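2024-02-23 – terrazzo samples, Prillgate lobby floor

Unmolded the second set this morning. Mix is the Orkham white cement with the Havska marble chip, same as the November set, but with the finer chip left out and the pigment cut by half. Color is closer to what Siobhán wanted. The November tiles read too green next to the limestone.

Ground tiles 1 to 4 with the 30 grit and went straight to the next disc. Tile 3 lost two chips at the corner in the first pass, tile 4 lost one. All of them were chips standing nearly upright with not much cement behind them. Rolling the surface a second time before it stiffens should lay them flatter. Will try on the next pour.

Grouted the pinholes with the same cement and pigment, no chip, and left the tiles under plastic. Will not go past 500 before the grout has had its time. Last set I rushed it and the disc pulled grout out of the bigger holes, so I had to do the whole face again.

Malachy asked whether we need to go to 2000. On the November tile the step from 500 up made a difference to the shine but it also showed every scratch left from the coarse discs. For a lobby floor I would stop lower and seal. He wants one tile taken all the way so the client can choose. Fine, tile 2 is the cleanest, use that one.

Divider strips: the brass ones from Bhat are a hair taller than the zinc. They grind down but they load up the disc and leave a gray smear in the white cement beside the strip. Cleaned off with water and a nylon pad while fresh. Did not come off tile 1, where I left it over lunch.

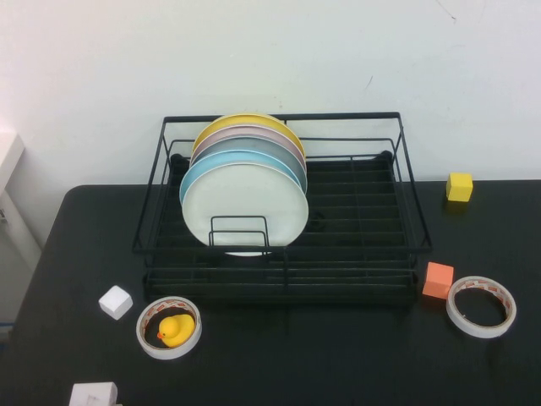
Sealer test goes on the offcuts, one coat on half and two on the other half, with a strip of tape down the middle. Coffee, oil and vinegar, 30 minutes each, then wipe. Vinegar will etch the marble whatever we put on it, but Siobhán wants to see how badly before she talks to the Prillgate people about the cafe end of the floor.

Still open:
Weigh the water next time. I added some by eye to the second bucket and it was wetter than the first.
Order 10 more of the coarse discs.
Ask Havska if the next bag of chip is from the same lot – the last one had more pink in it.
Label the backs of the tiles before they leave the bench. Malachy and I disagreed on which was 3.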